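3. How People Talk About Their Mixing Bowls 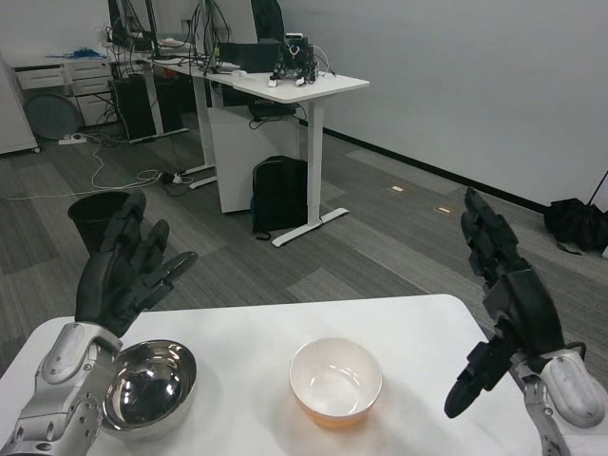

Figure 1. Stainless steel bowl on a white table.

I started this part of the study thinking I'd be writing about recipes. I had a stack of kitchen diaries from home bakers in Biltard and Uvovano, and my plan was to look at how a family bread recipe changes as it moves from one household to the next (flour swapped, sugar cut, that sort of thing). What I kept running into was bowls. People would give me two lines on the dough and then half a page on the bowl it was mixed in, where it came from, what it was good for, who was allowed to use it. So I gave in and coded for bowls. A polished steel one like the one in Figure 1, with an inside that works like a mirror, turned out to be the kind that got the strongest reactions, and I'll spend most of this section on why I think that is.

First, a bit about the diaries themselves, as the numbers come up again in Section 4. I had 152 diaries to start with. I dropped 25 of them, mostly because the writer quit in the first week, and a few because I couldn't read the handwriting no matter how long I squinted. Across the ones I kept there were 3,271 separate entries. An entry could be anything from "bread again, fine" to a three-page account of a birthday cake that slid off a porch rail. I read all of them myself, twice, and I did the coding by hand with colored pencils before I typed anything up. I know there's software for this. I tried some of it and I kept losing the jokes.

3.1 Old bowls and new bowls

The most common way people sorted their bowls was by age, and age didn't mean what I expected. A bowl bought last year could be "the old bowl" if it had taken over the job of one that broke. One baker in Biltard used that phrase for a ceramic bowl she'd owned for two months! When I went back and asked her, she said the old bowl was whichever one lived on the counter. The ones in the cabinet were new, even the one that had been her grandmother's.

After that I went back through the entries looking for the same pattern, and it's there in plenty of other diaries, more so in Biltard than in Uvovano. I don't want to lean too hard on the difference between the two towns. The Uvovano diaries were shorter overall (I recruited there in May, when people are out in their gardens and don't feel like writing at night), so there was less room for this kind of thing to show up. Still, I think "old" in these diaries is mostly a word for "trusted," and I've treated it that way in the tables.

3.2 Steel

Steel bowls split people. The bakers who liked them said they were light and didn't chip, and that you could drop one without ruining your day. A lot of them mentioned the sound, too. One wrote that she knew her batter was ready when "the spoon stops ringing and starts thudding," and I found versions of that in other diaries from people who, as far as I know, have never met.

The bakers who didn't like steel mostly said it was cold. They meant it in the plain sense, that dough rises slowly in a cold bowl on a cold morning, and a good number of them warmed the bowl with tap water before starting. But they meant it in the other sense as well. Steel was "for restaurants." Steel was "what you use when you don't care." I had one diary where the writer switched to a steel bowl the week her sister moved out and switched back to the glazed one when the sister came to visit, and she never said a word about it. I only noticed because she drew a little bowl in the margin of every page and the drawing changed.

Then there's the shine. I wasn't looking for this at all. Several people wrote about not wanting to see themselves while they cooked, and one said she'd scrubbed the inside of a new bowl with a rough pad until it went dull, on purpose, on the first day. Others loved the shine and complained when it wore off. In the follow-up survey I asked straight out whether people preferred a dull bowl or a shiny one, and 102 people answered that question, which is more than answered anything else on the form. The question about flour brands got far fewer replies. I had spent a week writing the question about flour brands.

3.3 Lending

If you want to know how someone feels about a bowl, ask if they'd lend it. I borrowed this idea from the Tratitz pilot, where I'd asked it more or less by accident while helping somebody wash up. Most people had at least one bowl that went out the door freely, to potlucks and neighbors and school sales, and at least one that never left the house. The lending bowl was almost always steel or plastic. The staying-home bowl was usually ceramic, though there were some fierce exceptions, and a dented steel bowl could be every bit as precious as a hand-painted one.

What I find interesting is that the lending bowl had its own kind of status. People kept track of where it had been. They put tape on the bottom with their name on it, and the tape got replaced and written over, and in a couple of homes the layers of tape were thick enough that the bowl wobbled. A bowl that came back with something in it (cookies, a jar of jam, a few eggs) was talked about very warmly. A bowl that came back empty was fine. A bowl that didn't come back was written about for weeks, and I mean weeks. I have one Uvovano diary that is, by the end, pretty much entirely about a missing bowl.

3.4 Where this fits with the recipes

So what about the recipes I set out to study? They do change from house to house, and I get to that in Section 5. But I now think some of the changes I'd have blamed on taste come from the bowl. A family that mixes in a wide, shallow bowl tends to write down wetter doughs and folds them over on themselves. A family with a deep one kneads on the table and adds flour as they go. When a recipe moves between those two kitchens, the amounts get adjusted and nobody remembers doing it. The Baptista bread, which shows up in both towns under that same name, is the clearest case I have. In Biltard it's a soft loaf you can tear. In Uvovano you need a good knife for it. Both groups told me theirs was the way it had always been made, and both of them measure the flour by how far up the side of the bowl it comes.

I didn't measure the bowls in the first round, and I wish I had. I went back and did the ones I could, with a tape measure and a bag of rice for volume, and those figures are in the appendix along with the wording of the survey.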